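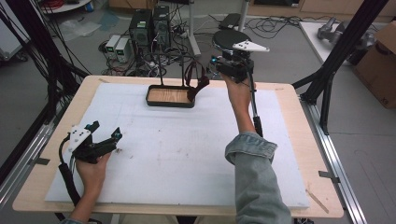 White foam board on the table

Will foam board protect a wood table from hot dishes?
Kelly Wainwright
I want to cover our table for a potluck on Friday. Can casseroles go right on the board?

Ilham Naciri
No. Foam board softens and dents under heat. Use it for scratches and spills only, and put a cork trivet under anything from the oven. Mine is from Raststead and a 500 degree pan ruined it.

Nigel Entwistle
Trays are fine — we do that every August.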